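Brullbridge Opens Its First Shared Community Kitchen This August

BRULLBRIDGE, 4th July. After two years of planning, fundraising and a great deal of scrubbing, the old Cadwaladr Bakery on Mill Street is coming back to life. The Cadwaladr Kitchen will open its doors in August as a shared cooking space for anyone in town who wants to cook, teach, learn or start a small food business, and we could not be happier to finally say so.

The bakery closed when its last owners retired, and the building sat quiet for a long time. Plenty of people in Brullbridge still remember the seeded rolls (and the line down the sidewalk on Saturday mornings). When the lease came up, a group of neighbors started asking whether the place could be used for cooking again, only this time by everybody. An open call for ideas brought in 2517 replies, in a town where a good turnout for a survey is a few hundred. People wanted canning classes, a place to cook for the church supper, a spot to bake without heating up the whole apartment, a real kitchen for the catering business they were running out of a spare room.

"I read every single reply, and it took me most of a winter," said Mererid Mathias, director of the Cadwaladr Kitchen. "Some of them were four pages long with recipes stapled to the back. We've kept all of those, and yes, we are going to cook them."

What's inside

The main room has been divided into six work stations, each with its own range, prep counter and cold storage. The big deck oven is the original. It was taken apart, cleaned and rebuilt by Dorkar, the restoration firm from across the river, and it heats up beautifully. Beyond it are a dry store, a classroom with seating for 42 and a small counter at the front where members can sell what they make on weekends.

Premis, the local design studio, drew up the layout and kept as much of the old building as it could. The tin ceiling is still there, so are the flour bins, and the front window has its gold lettering back. Two of the stations have counters that adjust in height, and the entrance on the Mill Street side is now step-free.

Classes for every kind of cook

The first season of classes runs from August through the end of fall. Monday nights are for bread, naturally. There will be a six-week course in basic knife work and weeknight cooking for people who have never cooked much, a preserving series timed to the tomato harvest, and a Sunday session where kids and grandparents cook lunch together and then sit down to eat it.

Evening classes also cover drinks without alcohol, from shrubs and ginger beer to the kind of long stirred cooler that calls for proper ice and a bar spoon with a twisted handle. Students learn the small habits of working behind a counter too, like rinsing a spoon under the faucet between one glass and the next. 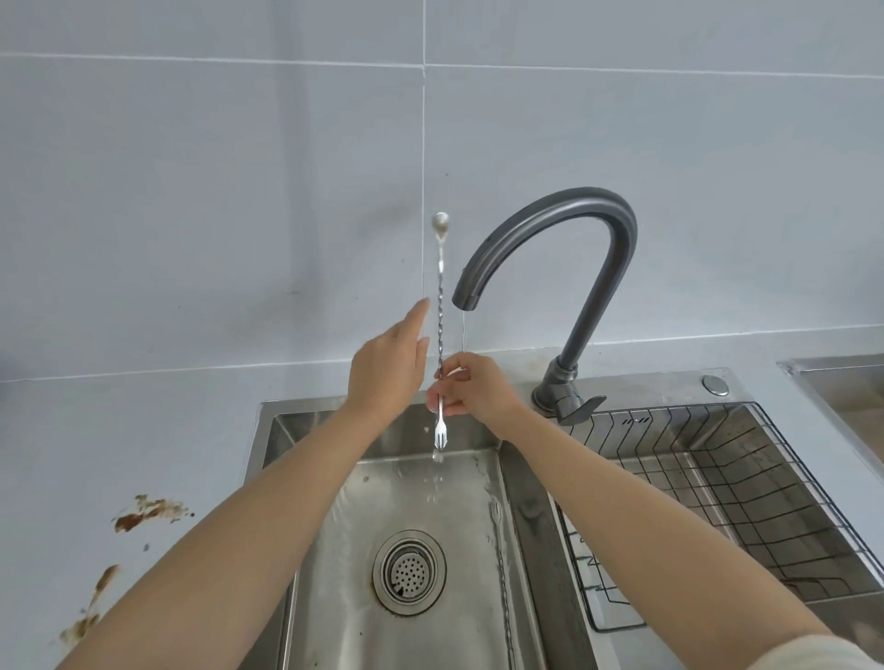 Renting a station

Stations can be booked by the half day, seven days a week, from 6 a.m. to 10 p.m. Members pay a lower rate, and there is a further discount for anyone in the first year of running a food business. All renters need a food handler's card, and the kitchen will hold a card class on the first Saturday of each month for those who don't have one yet.

Eleven businesses have already signed up, among them a tamale maker, a granola company, a couple who make hot sauce from peppers grown on their own roof, and a retired bus driver whose pies have been a legend at the county fair for longer than she would like us to print.

Open house

Everyone is welcome at the open house on the second weekend in August. The oven will be going all day, there will be tours every half hour, and the first batch of seeded rolls made from the Cadwaladr family recipe will come out at noon. Come hungry, and bring a bag if you want to take some home!

Class sign-ups and station bookings open the same weekend at the front counter, or by phone at extension 3133 through the Brullbridge town switchboard. Reporters who would like an early look at the building or time with the teachers can ask for Mererid Mathias at the same extension.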